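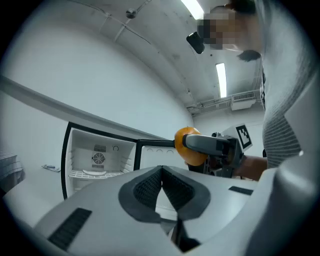 Prepared for the Brurnwood programme by the manipulation group at Narkgate. Second progress report, period ending March.

Projects > Romix > Reports > Second period

1. What was planned for this period

In the first report we have promised to Brurnwood three things: to collect 2,000 usable demonstrations of kitchen tasks with hand-held grippers, to test if the marker on the gripper improves the position estimate between two tools, and to train a first policy on the fridge task. The first item is behind schedule. The second is finished. The third is started and we can show early results, with some caution.

2. Collection

At the end of March we have 1,402 usable demonstrations. The fridge task makes the largest part of them. One operator, or sometimes a pair, works in front of an open compact refrigerator and moves food-sized objects between the grippers and the wire shelf. Every gripper records its own wide-angle view, so when two grippers work close together, each one can see the other in its picture. The square marker on the block above the fingers is used in exactly these moments.

The delay has two causes. In the first weeks we lost much time with the synchronization of the two recordings, and a part of the early material had a drift between the clocks which we could not repair afterwards. We removed 501 demonstrations for this reason. They are kept on the storage in Heywood but they are not counted in the number above. The second cause is more ordinary: the wire shelf is difficult. A dish placed on the grid catches easily at its rim, and operators needed more practice than we had estimated. We now give each new operator one full practice session before their recordings are accepted.

3. Marker test

We compared two ways to find the position of one gripper relative to the other. The first way uses only the visual tracking of each tool, computed separately and then aligned. The second way adds the marker observation whenever the marker is visible in the other gripper's view.

With the marker, the alignment error at the moment of a handover became clearly smaller, and more important for us, it did not grow during long demonstrations. Without the marker it grew in most of the long ones. The improvement is weakest when the marker is seen near the border of the view, where the lens distortion is strong, and when it is turned at a steep angle. We tried a better lens calibration for the border region. It helps with the first problem and does nothing for the second. For steep angles we simply give the observation less weight.

The full comparison tables are in the annex which was sent separately.

4. First policy

The policy was trained on the fridge task only and tested on the two-arm station in Heywood. It can take a round fruit from a gripper and put it onto the shelf when the door is already open. It is not reliable when the object is partly covered by the finger that holds it, and this happens often, as the fingers are long and the objects are small. We have tested nine objects until now. Soft objects are missing completely from the test and we do not want to make any statement about them.

One observation may interest the reviewers. The policy behaved worse when the refrigerator was turned a little compared with its usual place on the table. We believe the recordings are too similar in this respect. Since the middle of the period the operators move the refrigerator before each new session, and they also change the height of the shelf.

5. Changes to the plan

We ask for permission to move the dishwasher task to the next period and to use its hours for the fridge task. The total budget stays the same. We also would like to replace the rubber pads of the fingers earlier than planned, as the texture of the used ones is worn and the grip on smooth objects is less good. The cost is small and can be taken from the consumables line.

6. Next period

- complete the collection to 2,000 demonstrations
- repeat the policy test with the refrigerator in different positions and with soft objects
- test a second marker, placed on the side of the block, for the steep angles
- send the cleaned data of the fridge task to Brurnwood in the agreed format

The description of the data format has been updated and the new version is in the shared Romix folder. Please use this one, the older version has an error in the order of the two grippers.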